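Container and lid sorting

Container and lid sorting is the household practice of matching food boxes, tubs and jars with their covers and putting them away in some order. It is usually treated as a branch of kitchen tidying, although writers on housekeeping disagree about whether it deserves a name of its own. The task normally takes in the things kept in the same cupboard or drawer, such as drinking cups, placemats, cork boards and folded cloths, and much of the difficulty comes from this mixing.

Scope

There is no settled definition. In the narrow sense the term covers only vessels that close with a separate lid. In the wider sense, preferred by most authors of advice books, it covers any loose kitchen item that does not stack well with its neighbours. The wider sense has been criticised for being so wide that it means little more than "tidying the kitchen". The narrow sense has its own problem, which is that few homes keep lidded boxes apart from everything else, and a method that works for boxes alone tends to fail in a real cupboard.

Lids are commonly described as the root of the trouble. They are flat or nearly so, they slide, and they come in shapes that look alike until they are tried. A rounded rectangle from one maker will often sit on a box from another without closing. Round lids are easier to match by eye but harder to store, as they roll when stood on edge and waste space when laid flat.

Common methods

Three methods appear in most printed advice. The first is to store each box with its lid on. This keeps pairs together but takes up the most room, and it is said to trap smells, a claim repeated far more often than it is tested. The second is to nest the boxes and file the lids upright in a rack or a spare tub. The third is to keep only one shape and size of box, so that any lid fits any base. Supporters of the third method seldom mention the cost of replacing what a household already owns, or what becomes of the boxes that are thrown out.

A fourth approach, sometimes called the empty-out, is less a way of storing things than a way of starting again. Everything is taken from the cupboard and spread on a pale, clear surface, pairs are made up, and whatever is left over is dealt with at the end. Its weakness is well known to anyone who has tried it. The sorting surface fills quickly, soft items such as cloths and woven mats get in among the hard ones, and small lids end up behind or beneath larger things.
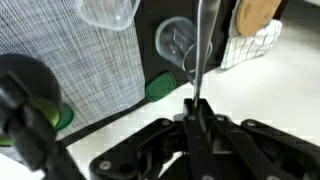
Advice on the order of work varies. The older view is that cloths and mats should be folded and taken away first, leaving only rigid items to be matched. Others begin with the lids, laying them out by shape - round in one group, rectangular in another - and bringing the containers to them. Neither order has been shown to be quicker in any study that would stand up to a careful reading.

Clear containers raise a small point of their own. They are recommended because the contents can be seen, yet an empty clear box or a glass cup on its side is easily overlooked on a crowded surface. Coloured lids are easier to pick out. Some households use colour to mark purpose, with green for vegetables or leftovers, but the habit depends on everyone in the home knowing the code, and it rarely lasts beyond the first replacement lid.

The Prirnis survey

The figures most often quoted on the subject come from a household survey run by the storage firm Prirnis, which collected answers from 1,915 homes. It reported that respondents owned 17 lidded containers on average and that most had at least one lid without a base. The number has since been repeated in magazines and on shop displays, frequently with no mention of where it came from.

There are good reasons to be wary of it. Prirnis sold lid racks at the time, and the form was handed out with its own catalogue, so the people who answered were already thinking of buying storage. Owners were asked to estimate and not to check. A follow-up by the consumer newsletter Ogola asked 244 of its readers to empty the cupboard before answering, and many found that their first guess had been wrong, in both directions. Ogola's group was small and made up of people keen enough to take part, and its results should be handled with the same care.

Claims of benefit

Popular accounts credit sorting with saving time, cutting food waste and calming the mind. The first claim is plausible on a small scale, though the time spent sorting is almost never set against the time saved. The second rests largely on a leaflet from Alunura, a scheme that gave out 3,860 matching boxes and then asked recipients whether they felt they wasted less. No bins were weighed. The third is a matter of taste - some people enjoy the work, and others find an afternoon among mismatched lids anything but calming.

Reduvden, a short-lived labelling system in which each box and lid carried the same printed number, is still mentioned in older guides. Its stickers were reported to come off in hot water.

Related items

Cork boards and trivets, though kept near containers, are normally left out of sorting schemes. Woven placemats are best stored flat, according to most guides, but are often stood on edge at the side of a cupboard where depth is short. Tea towels and other kitchen cloths are usually given a drawer of their own where there is one to spare.

See also: cupboard depth; drawer dividers; nesting bowls; tea towel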